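Bench notes, floor cell, 13/08/2019

Read the Leltden handling guideline again before starting. Second time through and I like it less. It runs to pages on speed limits and signage and gives one paragraph to the gripper, which is the part that touches everything. "Fingers shall be inspected at suitable intervals." Suitable to whom? Paracha copied that sentence straight into their own procedure and so did we, two years back. My initials are on it.

So, an attempt to put something in its place that a person could follow or fail to follow.

Cycle counter read 3,340 at the start. Last signed finger inspection was at 959. Between those two there are ticks on the sheet with no initials and no remark beside them, and I don't count them as inspections. A tick says somebody had a pen.

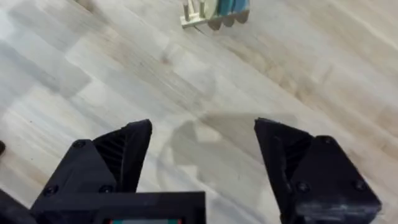

Logged by: Zohreh Mousavi
Cell: floor, Nundmont arm
Copied to: shared notebook, Kuvska folder

Fingers open, rack standing well out ahead on the planks. Scuffing on the lower outer edge of the right finger, lighter grey against the black. The current form has nowhere to write that down. It asks "fingers OK? Y/N" and I would have put Y like everyone else, as scuffs on the outside don't touch the grip. But the outer edge is also what meets the floor if a low approach goes wrong, and I'd want the next person to know whether the marks have grown. Added a free line under each finger.

Screws. Three heads to look at on the outer face of each finger. The guideline says "check fasteners", which people take to mean glance at them. Looking tells you a screw is present and that's all it tells you. Proposed wording: driver on every head, left finger first, write down any that move. Paint marks across the heads were suggested again. Fine, but paint marks turn into another thing people glance at, and I'd like the driver check running through September before we add them.

Ribs on the inner faces: brush out, then look along the grooves from the side. No wear limit given anywhere I can find. Kuvska's sheet says replace pads "when worn". I wrote to ask for a depth and got the same sheet back.

Interval. Leltden's draft annex has 600 cycles, no source. I asked where it came from and was told it was "industry practice" – meaning somebody's spreadsheet. We'll use 200 until we have records of our own. It'll annoy people. If the sheets come back clean we can stretch it, and if they come back blank I'm going to assume the check wasn't done.

Also struck out "ensure work area is clear". The rack is in the work area, it's supposed to be. New line: name what is on the floor and where it stands, before enabling.

Still open: who signs when two people share a shift. Form rev goes in the folder tonight, old one comes off the clipboard.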